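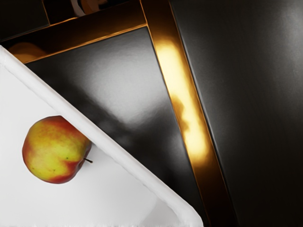

Vodside Fruit Share — Questions from Members
Posted in April by the Vodside share desk
Filed under: Food & Growing / Members
Print this page | E-mail this page

What is the fruit share?
You pay for a season and each Thursday you collect one box of fruit from the shed at Vodside. The fruit comes from two orchards, Plomunen and Huỳnh, both within an hour's drive.

How much fruit is in a box?
A full box weighs 5 kilograms. A half box is the same fruit in a smaller quantity. In the late season, when pears and apples come together, we may put in a little extra and we do not charge for it.

Can I choose what I get?
You can name one fruit which you do not want, and we will replace it with another. More than this we cannot manage at packing time. There is also a swap table by the door — leave what you do not like and take what somebody else has left.

Why do some apples have brown marks on the skin?
Mostly it is russeting, a rough patch that forms while the apple is small. It does not change the flavour. A soft brown spot is a bruise, and such an apple should be eaten first.
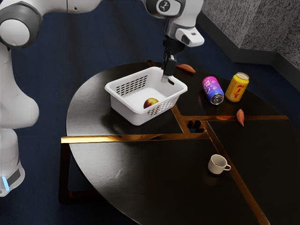 How should I store apples at home?
Keep them in the fridge, in the bottom drawer, in a bag with a few holes. Put them away from lettuce and carrots. Apples give off a gas that makes lettuce spot and carrots turn bitter.

Do I wash the fruit before I store it?
Wash it only when you are going to eat it. Damp fruit goes mouldy faster.

What time is collection?
From 3 p.m. until 7 p.m. If you cannot come, a neighbour may collect for you, but please write to us before noon with the neighbour's name.

I will be away for two weeks. Do I lose my boxes?
You may pause up to 4 boxes in a season. Use the Vukora page where you signed up, and do it by Tuesday night, as the orchards pick on Wednesday.

Is the fruit organic?
Huỳnh is certified. Plomunen is not, though they spray very little and will tell you what they used if you ask.

Is there a waiting list?
At present, yes. We have places for 400 households and all are taken. New places usually open in winter, when members decide whether to renew.

Print this page | E-mail this page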